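Can a Robot Learn by Copying You?

Maybe you've seen a headline that says robots can now learn chores just by watching people. Should you believe it? Let's look closer.

At a lab called Wirnwood, a researcher named Debashish Talukder wanted a robot to put pens away. First, people had to do the job, over and over, using grippers they held in their hands. A computer saved how the grippers moved. Then a program hunted for patterns in all those moves.

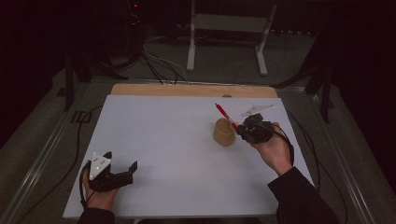

A person holds a red pen in one gripper, near a small cup.

The team collected 2,721 tries by people. That's a lot of pens! Then the robot got 100 turns by itself, and it missed the cup in 11 of them.

Sounds great, right? But ask some nosy questions. Was it always the same cup? Yes. Did anyone move the table or bring in a fatter pen? No. So we know the robot can do one job in one place. We don't know if it could tidy your desk, with the crumbs and the sticky notes.

"Learned" is a tricky word, too. You needed only a few tries to drop a pen in a cup, and you could do it with a spoon the same day. Talukder's team hasn't tested spoons.

Next time you read about a clever robot, look for how many times it tried and what the testers changed between tries. If the story doesn't say, keep wondering.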